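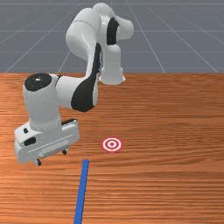 White robot arm over a wood-grain tabletop, computer rendering.

I have followed Honine Athletic since I was small enough to be lifted over the turnstile, and in all that time I had never been past the door marked Players and Officials. So when the club announced an open day at the Danley Road training ground during the October international break, I had my name down before I'd finished reading the email. Season ticket holders got first pick of the slots. I took the early one, which meant a 50 minute drive in fog and a breakfast eaten at a red light.

It was worth every minute!

You park on the grass behind the old stand, the one they kept when the rest of the place was rebuilt, and walk in past the youth pitches. The under-12s were already out there playing a small-sided game with no goalkeepers, and I could have stayed on that rail all morning. One little left back kept stepping inside and hitting these lovely flat diagonals to the far side. Remember where you read it.

The tour starts in the boot room. I'd expected a cupboard. It's a long, narrow place with pegs down both walls, all of it smelling of mud and liniment, and each peg has a squad number above it and no name, so that when a player moves on nobody has to repaint anything. Our guide had worked in the kit department for years and was wonderful company (very funny about who leaves tape in their socks, but no names, and I did ask). The first team get through 1,336 training shirts in a season. I made him say it twice.

From there it's through to the gym, and then the treatment rooms, where we had to keep our voices down on account of somebody being worked on behind the curtain. Half the group leaned. I may have leaned. The physio staff had set up a single-leg balance test for visitors and I lasted long enough to feel pleased with myself until a girl of maybe nine stood there chatting to her mother through the whole thing and had to be asked to stop.

The analysis room was the part I'd looked forward to most. They ran us the second half of the Wollavlow game, the 2-2, from the high camera behind the goal. I was at that match. I shouted a good deal at that match, most of it at our midfield, for sitting too deep. Well, from up there you can see that Wollavlow had pushed both full backs on and our two holding players were covering the gap each time, over and over, and the equalizer came the one time they didn't. I owe those two an apology. The analyst stopped the picture just before the goal and asked us where we'd pass, and about six of us shouted six different answers. He said the players do the same.

Lunch was in the canteen, same food the squad gets. Chicken, rice, roast peppers, a very decent soup. Someone at my table was disappointed there was no pie. There were 70 of us in the morning group and we more or less filled the place, and it was nice to sit with people I've only ever known as the backs of heads. I had a long talk with a couple who come down from the coast for every home game, 175 miles there and back, and who have missed one in four seasons (a christening, and they left early).

After lunch we were allowed out to watch the first team train, or at least the ones not away with their countries. We stood behind a rope on the far side. What doesn't come across from the stands is the noise. They never stop talking. Man on, time, turn, set it, all day long, and the ball goes around so fast on that wet grass that it hisses. The keepers were off in the corner on their own, diving at a tilted net that sends the ball back at silly angles, and they got the biggest cheer of the afternoon for a triple save that counted for nothing at all.

Then questions in the media room. The usual ones about January and whether we'd bring in a striker, and the usual careful replies. I preferred the one about the pitch. There's a proper drainage system underneath the two main ones, paid for in part by Qureshi Fencing, who've sponsored the academy for a good while now, and the head groundskeeper talked about it with such joy that the session ran over. I learned a lot about sand.

A few practical things if they run it again. Wear proper shoes, the path by the youth pitches was a swamp. Take the early slot, because the afternoon group missed the training session. Kids are welcome and ours were treated beautifully, though the analysis room is a long sit for little ones. Photos are fine outdoors but not in the treatment rooms or anywhere near the tactics boards. The shop van takes cards only. And go to the bathroom before the Q&A.

I drove home with mud up to my knees and a free pennant on the passenger seat. Wollavlow away is next up for us, and I'll be watching those two holding midfielders the whole way through.

We use cookies to remember your settings and count visits. Accept | Manage cookies

Contact | Write for us | Back to top
© Danley Road End, a Honine supporters' site. All rights reserved.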